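Disputed ballots at a local council election – what happens to them, and can I see the count?

Posted in Local Government and Elections
30 March 2021

niser_flats

We had our council election in Braltollow last November and the result in my ward came down to 44 votes. Total ballots counted in the ward were 1,998, according to the sheet posted on the council website. I was a scrutineer for one of the losing candidates, but only for the first part of the evening, as I had to leave for work.

While I was there a fair number of ballots were put in a separate pile. Some had ticks where there should have been numbers, a few had two number ones, and a couple had writing down the side. The officer in charge said they would be looked at later. On the posted sheet there is a line for informal votes, but no breakdown of why each one was ruled out.

Since then a flyer has gone around the Niser end of the ward saying hundreds of votes were thrown away and that postal ballots were collected door to door by people working for the winning side. I don't know whether any of that is true. The flyer gives no names and no source. My neighbours keep asking me about it because they know I was in the room.

What I would like to know:

Who decides on the ballots in the separate pile, and do they have to write down the reason?

Can an ordinary voter ask to see them now, or is it too late?

Is it against the rules for someone to collect another person's postal vote and drop it off?
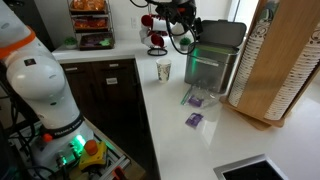

I did ring the council office. The person who answered told me it was a matter for the returning officer and gave me a number that rang out twice. I have also written a letter but have had no reply so far. I'm not trying to overturn anything. I would just like to be able to give people a proper answer when they ask me at the shops.

Auer

I've worked as a polling official at several local elections, though never in your area, so check everything against your own Act and regulations. They differ from place to place.

On the first point, the returning officer makes the ruling, or a deputy they have appointed. A scrutineer can object to a ballot being let in or kept out, and the officer then has to rule on it. Where I have worked, the officer marks the back of the paper "admitted" or "rejected" and initials it. A reason is usually not written out in full. If no scrutineer objects, there may be no mark apart from the paper being in the informal bundle. So what you saw sounds like normal procedure. Setting doubtful papers aside and going through them at the end is how most counts are run.

Ticks are a common sticking point. Under some rules a single tick is accepted as a first preference and under others it is not. Two number ones will nearly always make the paper informal. Writing in the margin normally doesn't matter unless it identifies the voter.

On seeing the papers, probably not. After the declaration they are sealed and stored, and they can generally be opened only by order of a court or tribunal. The time limit for disputing a result is short. Where I am it is 30 days from the declaration, and I would be surprised if yours was still open after a November poll. The candidate you scrutineered for should have been told the limit in writing.

What you can ask for is the returning officer's report. Most have to prepare one, and it often sets out informal votes by category. Ask for it by its title, and put the request to the electoral body as well as to the council. Front counter staff often don't know the report exists.

On postal votes, look for the section headed something like "delivery of postal ballots". In some places anyone may post or hand in a sealed envelope for someone else. In others it has to be a family member or a member of the household, and candidates and their workers are barred altogether. The flyer may be describing something that is legal where you live, or something that isn't, or something that never took place. Without a name, a street or a date there is nothing for anyone to investigate. If one of your neighbours did hand an envelope to a stranger, that person should make the complaint, with the details.

niser_flats

Thanks, that is very helpful. I didn't know about the marks on the back of the papers. I left before they got to that stage. I'll ask for the report.

Pekow

They always chuck some out. In our last one it was over a hundred and the council didn't care. You should get a petition going and demand a recount, they have to do it if enough people sign.

Auer

That last part is not right in any place I know of. A recount is requested by a candidate, normally before the declaration, or ordered by the returning officer or a court. A petition from residents might get the matter onto a council agenda, but the council has no power to reopen the count. It is worth knowing that before you spend your weekends collecting signatures.

One more thing on the numbers. If the two leading candidates were 44 apart, compare that with the informal total on the sheet. If the informal total is smaller than 44, those papers could not have closed the gap, even if every one had gone to the runner-up. With preferences it is a bit more complicated, and you would have to look at the margin at the final exclusion as well.

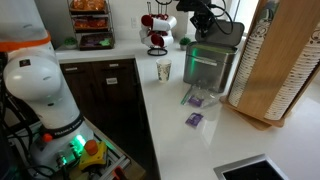
According to Braltollow Reader, the sheet for that ward was replaced in the first week with a corrected version, and anyone who printed it early may have the wrong informal figure. The first one left out the postal votes from one polling place. The corrected one has the winner on 923 after preferences, and there is a note at the bottom explaining the change. The older copy is the one quoted on the flyer, so the "hundreds" could have come from someone subtracting one sheet from the other.

niser_flats

I've checked and mine is the corrected one, with the note. The informal line is below 44, though I'll still need to look at the preference distribution. I have now emailed the electoral body for the report and asked them which section covers handing in postal ballots. I'll post their reply when I get it.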